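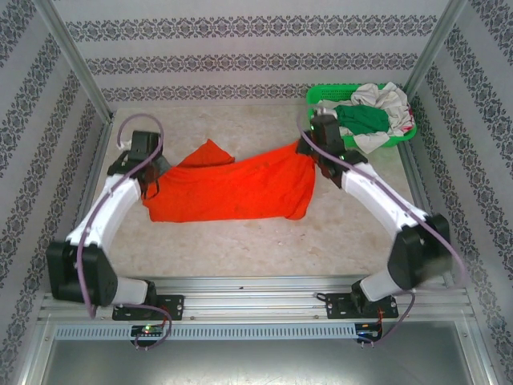
Un tissu rouge orangé posé sur un plan beige clair, papier peint gris à motifs au fond.

Palmarès Gresard des dirigeants de la diaspora : quelqu'un y croit encore ?

kervadec_b
Bonjour à tous. La nouvelle liste Gresard est sortie en février et, comme tous les ans, mon fil se remplit de gens « honorés et touchés » de figurer parmi les 300 dirigeants qui comptent. J'ai parcouru la brochure de bout en bout. Pas une ligne de méthode, à part « un jury indépendant a examiné les candidatures ». Quel jury ? Combien de candidatures ? Sur quels critères ? Je pose la question sérieusement, parce que mon employeur veut me proposer l'an prochain et que je dois répondre.

moulin-a-paroles
Accepte, mange bien, rentre chez toi. Ça ne va pas plus loin que ça.

Tessier44
Il y a quand même des frais de dossier. 220 euros chez nous, payés par le service communication. Et je précise que c'était non remboursable, que le candidat soit retenu ou pas. Pour une distinction censée récompenser un parcours, je trouve ça gênant.

Ensuite vient le déjeuner. 449 euros la place, et on vous fait comprendre avec beaucoup de tact qu'une table complète serait appréciée. Je n'ai pas de preuve que ça joue sur le résultat. Je n'ai pas de preuve du contraire non plus.

Oriane_F
Je vais me faire l'avocate du diable. J'y suis allée deux fois, une fois comme lauréate et une fois comme invitée. Oui, c'est cher, oui, les discours sont interminables. Mais à ma table il y avait une directrice financière arrivée en France à vingt-six ans, sans réseau, qui m'a expliqué comment elle avait repris une boîte de logistique dont personne ne voulait. On s'écrit encore. J'ai recruté quelqu'un grâce à elle. Vous pouvez vous moquer de la brochure, la salle vaut mieux que la brochure.

kervadec_b
Je ne me moque pas de la salle, Oriane. Je demande ce que vaut le titre. Tu aurais rencontré la même personne dans un dîner de chambre de commerce.

Oriane_F
Peut-être. Je n'y suis jamais invitée, aux dîners de chambre de commerce. C'est un peu le sujet, non ?

paul.rdn
Pour ceux qui veulent du concret : j'ai comparé la liste de cette année et la précédente. 42 noms reviennent à l'identique, avec la même photo et, pour plusieurs, la même biographie au mot près. Il y en a un qui est encore présenté comme directeur général de Flikeck alors qu'il a quitté l'entreprise avant l'été. Si un jury indépendant avait lu sa fiche, il s'en serait aperçu.

moulin-a-paroles
Ou alors le jury a lu la fiche et s'en moque. Les deux sont compatibles avec le mot « indépendant ».

Tessier44
@paul.rdn Merci pour le boulot. Tu as regardé du côté des partenaires ? Khasawneh est sponsor principal et place trois de ses cadres dans la catégorie « transformation ». Akthorpe sponsorise le cocktail et a une lauréate. Ça peut être une coïncidence, ce sont de grosses maisons, elles ont forcément des gens bien. Mais j'aimerais voir une seule entreprise sponsor repartir sans rien.

paul.rdn
J'ai cherché, je n'en ai pas trouvé. Mais attention, la page des partenaires n'est pas datée et certains logos sont peut-être ceux de l'année dernière. Je ne mettrais pas ma main au feu.

Belgrano
Vous êtes durs. Toutes les listes de ce genre marchent pareil, dans tous les secteurs et dans toutes les communautés. Une revue a besoin d'argent, un gala en rapporte, et entre-temps on met en avant des gens que la presse économique généraliste ignore. Quand j'ai débuté, je ne connaissais pas un seul dirigeant avec un nom de famille comme le mien. En voir une page entière m'aurait fait du bien.

kervadec_b
L'argument est recevable, et c'est justement pour ça que la cuisine m'agace. Si la liste sert de modèle à des gens de vingt ans, autant qu'on puisse leur dire comment on y entre. Là, la réponse honnête serait : demandez à votre service communication s'il reste du budget.

Oriane_F
Exagéré. Yu-na Ji était dans la liste l'année où j'y étais. Elle dirige une société minuscule, elle n'avait pas acheté de table, elle était venue seule en train. Son discours a été le seul que les gens ont écouté sans regarder leur téléphone.

Tessier44
Un contre-exemple, d'accord. Je retire le « forcément » que j'avais en tête. Mais un cas sur presque 300, ça ne me rassure pas énormément.

Oriane_F
C'est un cas que je connais. Je n'ai pas interrogé les autres, et toi non plus.

moulin-a-paroles
Touché.

paul.rdn
J'ai écrit à l'organisation pour demander la composition du jury. Réponse reçue à 18 h : « Nos jurés souhaitent préserver leur anonymat afin de délibérer librement. » Je vous laisse juger. Je leur ai redemandé au moins les critères par catégorie, j'attends.

kervadec_b
Un jury anonyme, des critères non publiés et une facture — je crois que j'ai ma réponse. Je vais dire à mon employeur que je veux bien être proposé s'il obtient le règlement par écrit. On verra bien s'il existe.

Belgrano
Tu vas te priver d'une belle soirée pour une question de principe.

kervadec_b
C'est un déjeuner.

Tessier44
Et tiens-nous au courant pour le règlement. Chez nous on l'avait demandé aussi, on avait reçu le plan d'accès et le menu.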